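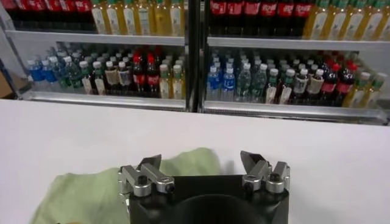 Do longer wall labels make visitors look longer at a painting?

They make visitors stand in front of it for longer, but most of the extra time seems to be spent reading.

4. What the timing studies can and cannot show

4.1 Standing time and looking time

The claim that a fuller label leads to closer looking has been repeated so often in gallery guidance that it is now rarely given a source. Where a source is given, it is usually the Tritcombe study (Marar and Thampi), and we begin with that. The authors timed 552 visits to a display of 47 paintings hung across eight rooms. Half of the run used short labels giving artist, title and date. For the other half, each label was replaced with a text of 79 words on average. Visitors stayed longer in front of the paintings with the fuller labels, and the authors took this as a gain in attention.

We have no quarrel with the timings. The observers were trained together, the rules for starting and stopping the watch were printed in full, and a second observer repeated part of the work with close agreement. Our doubt is about what was timed. The watch started when a visitor stopped within arm's reach of the label or the canvas and ended when they moved off. A person who read every word and never raised their eyes would count as highly attentive under this rule. So would a person waiting for a friend.

Marar and Thampi do mention this problem, in a single sentence near the end, and suggest that reading and looking "feed one another". Perhaps they do. The study was not built to find out, and we have seen the sentence quoted since as though it were a result.

4.2 The Uvdale replication

Kotian's later work at Uvdale is more careful, and it has been cited far less. She asked observers to note where the visitor's head was turned, using three plain headings: label, work, elsewhere. With long labels the time under "label" went up sharply. The time under "work" hardly moved. In the two rooms of large abstract canvases it fell a little, though she rightly warns against making much of that, given how few people went into those rooms in the afternoon.

Head direction is a rough guide. A visitor can glance sideways without turning the head, and where the label hangs close to a small picture the two headings are hard to tell apart. Kotian dropped the smallest works from her main table for this reason, and her appendix shows the result with them put back in. It is much the same. We would still like to see it done with eye tracking before anyone rewrites a label policy on the strength of it -- in either direction.

Figure 2. A light green T-shirt on a white table, its near edge held by two black grippers.

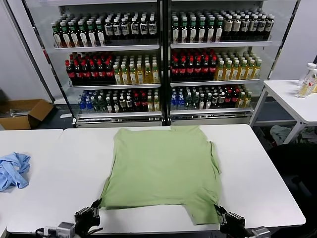
A second weakness is shared by both studies. Neither one followed the same visitor through the whole display. If people have a fairly fixed amount of time to give to an exhibition, minutes spent at the first few labels must be taken from somewhere, and the likeliest place is the last few rooms. Pisharody raised this point in her review of the Tritcombe paper and received no real reply. She noted that the rooms nearest the entrance supplied most of the longer stops, and that the final room was left out of the published table altogether. The authors say it was closed for part of the run. We accept that, but it does mean the part of the display where tired visitors would be found is the part we know least about.

4.3 Reports from commercial galleries

Museum displays are only one case. Commercial galleries often hang solo shows with no wall text at all and leave a printed sheet at the desk, and it has been argued (Namboodiri) that this makes them a natural comparison. His account of a painting show at Gaillard and a sculpture show at Cladell found that visitors to both moved more slowly than museum visitors and returned more often to works they had already seen. He puts this down to the bare walls.

There are too many other differences for that to stand. People who walk into a commercial gallery are fewer, more likely to know the artist, and in some cases thinking of buying. The rooms are quieter. There is usually less to see, so going back to a work costs little. The sculpture show could be walked around, and a second view of a piece was sometimes counted as a return when the visitor had simply come round the other side. Namboodiri's own field notes, which he kindly let us read, show that he was unsure how to score these, and that his practice changed between the October visits and the later ones.

It also matters that the printed sheet was ignored in the scoring. Many visitors carried it and read from it as they went. A label in the hand is still a label, and if reading takes time from looking it should do so here as well. The notes do not record how long anyone spent on the sheet, so the comparison between text and no text was never quite made.

4.4 What we carry forward

For the present study we treat standing time as a measure of standing time. We report it because earlier work did, and because leaving it out would make our results harder to set beside theirs. Claims about looking are based only on the head-direction scores, with the small works listed separately. Every visitor was followed from the first room to the exit, including those who walked straight through, and the printed sheet was scored under "label" whenever it was being read. The scoring rules are given in Section 5.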